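Javau takes its homegrown soaps abroad, one cliffhanger at a time

Broadcaster signs distribution agreement with Sastry; first series to reach overseas viewers in October

PROSITZ – Javau, the television company that has kept this town up past its bedtime for seven seasons of "The Long Veranda," announced today that it has signed an agreement with the streaming service Sastry to carry its locally made dramas, comedies and music programs to viewers abroad. 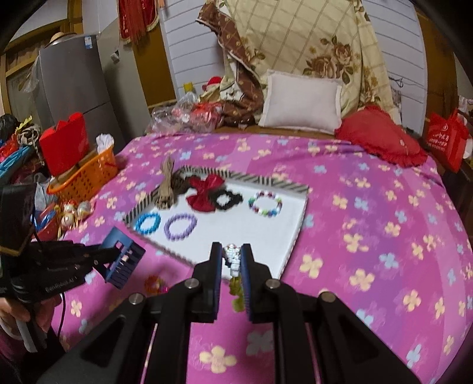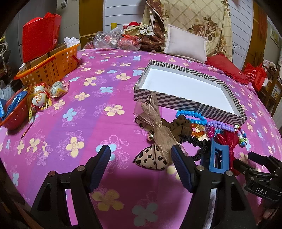 What viewers will get

The agreement covers five series to begin with. "The Long Veranda" leads the list, as its cast would expect. It is joined by the hospital drama "Ward Nine," the late-night music hour "Loud Enough," the courtroom comedy "Objection, Auntie" and a cooking contest whose judges have yet to agree on a winner without a commercial break to calm them down.

All episodes will be offered with English subtitles. The subtitling was done in-house over the spring, and the company is pleased with the result, although a long-running insult from season two of "The Long Veranda" resisted every attempt at translation and now appears on screen as "you spoon." Early test audiences abroad have started using it.

New episodes will reach Sastry subscribers at 8 p.m. on the day they air at home. Javau asks relatives overseas who have so far been following the story by phone to consider this a kindness to everyone's phone bill.

A growing catalog

Javau began with one studio, two cameras and a talk show that ran long because the closing music had been misplaced. It now produces drama, comedy and music all year and holds a library of roughly 3000 hours, most of which can be shown in public. The rest is the talk show.

Under the agreement, Sastry will pay a fee for each season and has an option on two further series, to be chosen next year. The money goes into production. Javau plans to add a second drama stage at its Prositz lot, along with a costume store that does not double as the lunch room.

"We have always believed these stories could travel," the company said in a statement. "We would have sent them sooner, but we were busy finding out who pushed the mayor down the stairs." The company declined to say who pushed the mayor down the stairs.

Music rights for the exported programs were cleared by Justley, the licensing agency, which worked through the back catalog of "Loud Enough" song by song. Performances that could not be cleared have been replaced with other performances from the same night. One episode is now noticeably heavy on accordion.

Premiere screening

Javau will mark the launch with a screening of the first two exported episodes at its Prositz studio. There are 100 seats, and tickets are free from the studio front desk from 9 a.m. until they are gone. Cast members will attend, including several whose characters are dead. Please do not ask them if they are coming back. They have signed things.

About Javau

Javau is an independent television broadcaster and production company based in Prositz. It makes drama, comedy, music and cooking programs for local audiences and, starting in October, for other people's local audiences as well.

Press contact

Javau Press Office, Prositz. Screeners and stills are available on request. Requests for spoilers will be read aloud in the writers' room.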